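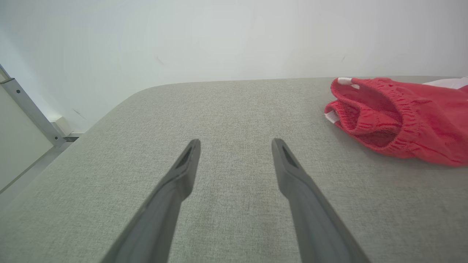 4장. 천 커버 관리와 주변 정리

Sallham 벤치 쿠션을 조립까지 마치셨다면 이제부터가 진짜 재미있는 부분입니다! 천 커버는 조금만 손을 봐 주면 몇 년이 지나도 기분 좋게 앉을 수 있거든요. 이 장에서는 쿠션 위에 쌓인 옷을 치우는 일부터 청소기 돌리기, 부분 얼룩 닦기, 커버 세탁까지 차례대로 안내합니다. 연한 회색 계열의 직물은 어떤 방에 두어도 잘 어울리지만, 빨간 옷처럼 색이 진한 빨랫감을 올려 두는 일이 잦다면 4.1과 4.3을 먼저 읽어 주세요.

4.1 쿠션 위 옷 치우기

1. 쿠션 위에 있는 옷을 한 벌씩 들어 올립니다. 끌어당기지 마세요. 지퍼나 단추가 직물의 올에 걸릴 수 있습니다.
2. 주머니를 확인합니다. 동전, 영수증, 머리끈이 정말 자주 나옵니다.
3. 바로 입을 옷, 빨래할 옷, 서랍에 넣을 옷으로 나눕니다.
4. 허리에 고무줄이 들어간 반바지는 허리 부분을 양손으로 가볍게 펴고, 좌우를 맞대어 반으로 접은 다음 밑단을 허리 쪽으로 올려 한 번 더 접습니다. 주름진 허리단이 바깥쪽으로 오게 하면 서랍에서 찾기가 훨씬 편해요.
5. 젖은 수건이나 운동복은 곧바로 건조대로 옮깁니다.

주의: 덜 마른 진한 색 옷을 쿠션 위에 두지 마십시오. 빨강, 남색, 검정은 밝은 직물에 색이 옮기 쉽고, 한번 밴 색은 빼기가 어렵습니다.

4.2 먼지 제거 (매주)

1. 청소기에 천 전용 노즐을 끼우고 흡입력을 가장 약하게 맞춥니다.
2. 직물의 결을 따라 한쪽 끝에서 반대쪽 끝까지 천천히 밀어 줍니다.
3. 둥근 모서리는 노즐을 살짝 기울여 곡선을 따라 움직입니다. 모서리 솔기에는 생각보다 보풀이 많이 모입니다.
4. 쿠션을 뒤집어 아랫면도 같은 방법으로 청소하고, 다시 놓을 때는 앞뒤를 바꿔 주세요. 자주 앉는 자리만 꺼지는 것을 늦출 수 있습니다.

참고: Sallham 커버 원단의 마찰 시험 기준은 3,000회입니다. 솔로 세게 문지르는 것은 앉는 것보다 원단에 부담이 크니 부드러운 솔만 사용하세요.

4.3 얼룩과 변색 부분 닦기

앉는 자리 가운데가 주변보다 조금 어둡게 보일 때가 있습니다. 원인은 여러 가지여서 먼저 마른 천으로 쓸어 보고, 그래도 남아 있으면 아래 순서를 따라 주세요.

1. 커버 안쪽이나 아랫면처럼 보이지 않는 곳에 세정액을 한 방울 묻혀 봅니다. 마른 뒤 색이 변하면 사용을 중단합니다.
2. 미지근한 물 1리터에 중성세제를 작은술 하나만 풉니다.
3. 흰 면포를 적셔 꼭 짠 다음, 얼룩의 바깥에서 안쪽으로 톡톡 두드립니다.
4. 깨끗한 물을 적신 면포로 같은 동작을 반복해 세제를 걷어 냅니다.
5. 마른 수건으로 눌러 물기를 빼고 그늘에서 약 6시간 말립니다. 다 마르기 전에는 앉지 마세요.

주의: 염소계 표백제, 아세톤, 스팀다리미는 사용하지 마십시오. 물을 직접 부으면 충전재까지 젖어 냄새가 날 수 있습니다.

참고: 한 부분만 닦으면 그 둘레에 물자국이 생기기도 합니다. 이럴 때는 면포를 더 꼭 짜서 솔기에서 솔기까지 넓게 한 번 닦아 주면 자국이 한결 옅어집니다.

4.4 커버 벗겨 세탁하기

1. 뒷면 지퍼를 끝까지 열고 충전재를 가운데에서 접듯이 잡아 빼냅니다.
2. 커버를 뒤집고 지퍼를 다시 닫습니다.
3. 찬물, 울 코스로 단독 세탁합니다. 옷과 함께 돌리지 마세요.
4. 탈수는 가장 약하게 설정하고, 형태를 잡아 평평하게 널어 말립니다.
5. 완전히 마르면 충전재의 모서리부터 커버에 밀어 넣습니다. 둥근 모서리가 제자리에 맞으면 나머지는 쏙 들어갑니다!

주의: 건조기를 사용하면 커버가 줄어들어 지퍼가 잠기지 않을 수 있습니다.

4.5 옷이 자꾸 쌓인다면

벤치 가까운 벽에 Rasten 고리를 달아 보세요. 한 번 입은 옷의 자리가 생기면 쿠션 위가 놀랄 만큼 깔끔해집니다. 고리는 바닥에서 팔을 편하게 뻗어 닿는 높이에 달고, 긴 외투가 쿠션에 끌리지 않는지 걸어 본 뒤에 나사를 조입니다. 반바지나 티셔츠처럼 접어 두는 옷에는 Bornow 얕은 서랍이 잘 맞습니다.

교체용 커버는 부품 번호 3529로 주문할 수 있습니다. 색상명은 제품 아랫면 라벨에 적혀 있으니 주문 전에 꼭 확인해 주세요. 지퍼 손잡이만 떨어진 경우에는 커버 전체를 바꾸지 않아도 되며, 수리 방법은 86쪽에 있습니다.

안내서 글: Morenike Afolabi
개정일: 2021-08-23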